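09/02/2024
Kamrul Haque

Hand-held gripper no. 2, pads and linkage. Leanne asked me to write this up properly because the last entry on this unit is from January and only says "pads done."

Complaint was that thin cloth came through fine but anything with a rib or a seam crept out of the jaws when the arm was lifted. Leanne had it on the bench yesterday and got the same thing with a folded towel. She closed it on a feeler strip and the tips touched well before the heels, so the pads were only holding along the front edge.

Took both pads off. The left one had been stuck on over a smear of old adhesive, which tipped it inward. Scraped both jaws with the plastic blade (please not the steel one, there are already scratches) and wiped down with alcohol. New blue strip from the Vindurach roll, cut to 19 mm, rounded the front corners a little with scissors so they don't lift. Pressed them in the small vise for 10 minutes with a scrap of card between the faces.

While the pads were setting I went over the linkage. The big screw at the bottom of the right inner link was loose enough to turn by hand. Backed it out, cleaned the thread, put a small drop of the Ollach blue on it and ran it back in until the link stopped rattling but still swung under its own weight. Left one was fine, did not touch it. Upper pins all seated. No play in the outer arms that I could feel.

Did the zero again afterward. Timow wants the jaws fully closed with nothing between them before you save, and if you save with the trigger half pulled it takes that as closed and never says so. I suspect that's how we ended up with the odd width readings in the Cropper logs. Saved, restarted, checked that it came back with the same number.

Then cloth. Corduroy is the one I care about, as the ribs ride over each other and the pinch feels solid right up until it lets go. 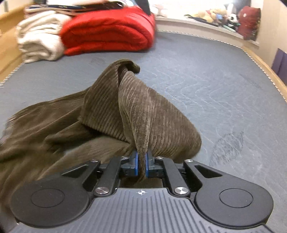
I'm using a single fold for the check, taken well down between the pads so the whole strip is loaded. Grabbing a big bunch tells you nothing, it wedges and will hold on bad pads too. Close, lift clear of the surface, wait, then a slow turn of the wrist each way. If the fold has moved along the pad, it's a fail and the pads come off again.

Ran it that way until I was satisfied. No creep on the corduroy, none on the towel. A thin cotton sheet still slides if you pull it sideways, same as on unit 1, so I'm leaving that alone.

Close count is reset to zero in the sheet. The old pads had more than 160 hours on them, too long. Leanne wants to swap at half that and I agree.

Still to do:
- order another roll of blue strip, enough left for one more pair
- check the same screw on unit 1
- crosshair mark on the body plate, wipe only with a dry cloth
- Cropper logs from last week, find out which ones have the bad zero (Leanne)

Unit is back in its case, charged.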